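From: Riaan Radebe
To: Ashworth Wheel & Tire list
Subject: Re: Winter set for the wagon, and what to do with the summer ones

Hi Charmaine, hi all,

I was going to answer this at lunch and then lunch got away from me, so you're getting the long version. Quoting your message first for anybody who reads the digest.

> From: Charmaine Msimang
> Subject: Winter set for the wagon, and what to do with the summer ones
>
> Hello everyone,
>
> My summer tires are at 4/32 on the fronts and a bit more on the backs, and I keep going around in circles. The shop in Trindness wants to sell me a set of all-weathers and be done with it. My brother-in-law says get proper winters on their own steel wheels and swap twice a year. A third person at work says I should stretch what I have until February and buy when they go on clearance.
>
> The car is the wagon, front-wheel drive, stock 17s. I do the Prarkance road every working day, which as you know gets plowed when they feel like it. I don't drive fast. I do carry a dog and a lot of stuff.
>
> Questions:
>
> 1. Is a second set of wheels worth it or do people just say that?
> 2. Can I go down to a 16 without anything rubbing?
> 3. Do I need new pressure sensors?
> 4. If I do swap, where on earth do people keep the other four?
>
> Thanks, and sorry if this has been asked a hundred times.
>
> Charmaine

It has been asked a hundred times and that's fine, the answers keep changing anyway!

**On the second set of wheels.** Yes, I'd do it. I held out for years having the shop dismount and remount the same four wheels every spring and fall, and the bill was never terrible, so I never did anything about it. Then one of the beads got torn coming off and I was out a tire that had most of its life left. With the winters living on their own steelies I do the whole swap in the driveway before breakfast. My cheap set of steels has paid for itself by now, and if they get ugly from the salt, well, they were ugly when I bought them.

I'm not against all-weathers as such. My mother has a set and loves them. But she can stay home when it's bad, and you're on the Prarkance road whatever it's doing. If you do go that way, look for the three-peak mountain snowflake on the sidewall. Plain M+S is a much lower bar, and I've heard counter people talk about the two as though they were one thing.

**On waiting for February.** I wouldn't. 4/32 on a summer tire is legal where we are but the summer compound gets stiff in the cold and the tread depth is almost beside the point. Also the clearance sizes are always the odd ones. Last year I looked in February just out of nosiness and there was nothing in my size except a pair (a pair!) of something I'd never heard of.

**On the 16s.** It depends on your front brakes, so please check before you order. The wagon came with two brake packages, and the smaller one clears a 16 easily. The bigger one clears some 16s and not others, depending on the shape of the wheel, and you don't want to find that out with the car on a jack. Look at the placard inside the driver's door. If it lists a 16-inch size you're home free. If it only lists the 17, call the parts desk with your VIN. Whatever you get, keep the load index at or above what's on the placard. You said dog and a lot of stuff, so I mean it.

A narrower tire with a taller sidewall is nicer in slush and nicer in potholes. It does feel a little floppy for the first week. You stop noticing.

**On sensors.** You can skip them and live with the light on the dash where that's allowed, and plenty of people do. I gave up and bought a set after one winter because I hate that light. I got the Vumix ones, the kind you clone from your existing set, and the car has never known the difference. The shop charged me for the cloning and it took less time than the paperwork. If you order wheels and tires as a mounted package, ask for the sensors to go in then. Adding them later means breaking the beads again.

Do make sure whoever mounts them puts in new valve cores and caps. Plastic caps, please. I had a metal one seize onto a stem so badly that I snapped it trying to check the pressure, in sleet, at 6 in the morning.

**On torque.** You didn't ask but I'm telling you anyway. Use a torque wrench, go in a star pattern, and check the lugs again after a day or two of driving. Steel wheels sometimes need different lugs from alloys because the seat isn't the same shape. The wheel seller should be able to tell you. Mine forgot and I had to go back for a bag of them.

I also write the odometer reading on a strip of masking tape and stick it inside each tire when it comes off, with the corner it came from. LF, RF and so on. This last time I'd put 2736 miles on the winters, which sounds like nothing, but I'd been riding in with a coworker a lot. Before I started with the tape I used chalk, and by the fall it was gone and I was standing there comparing tread like a detective.

**On storage.** Mounted tires can be stacked flat or hung up. Tires with no wheels in them should stand upright. Keep them out of the sun and away from anything electric that sparks or hums (old freezers, the bench grinder, that sort of thing). Bag them if you can. I wash mine first and let them dry properly, and that's about as much love as they get.

I've been building a little rack for the back wall of the garage, two shelves with the wheels lying on them. The uprights are done. I wanted wood for the shelves so the rims don't get scraped on bare metal, and I went a bit overboard choosing a piece.

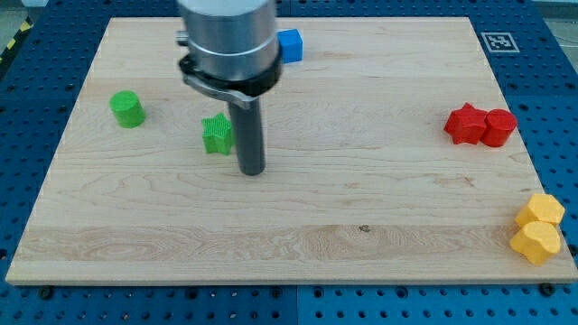 *Light board with the nice grain along the front, and a small dark knot in it.*

I'll round over the edges and give it a couple of coats of something before any rubber sits on it. If you want the measurements for yours, Charmaine, send me the outside diameter of whatever you end up with and I'll work it out. It isn't hard, you just need more room between shelves than you think so you can get your hands in.

If you don't want to build anything, the Trindness shop will store a set over the season. I've never used them for it so I can't say how good they are, but ask if the price includes putting them back on, as it didn't when I called.

One more thing while I have everybody. I have a floor jack I don't use any more and it's free to anyone on the list who can pick it up. It leaks down very slowly, so it's strictly for lifting the car onto stands and then getting out of the way. It's also heavier than it looks, so bring a friend.

Charmaine, let us know what the door placard says and I'll have a look at what's around in that size.

Riaan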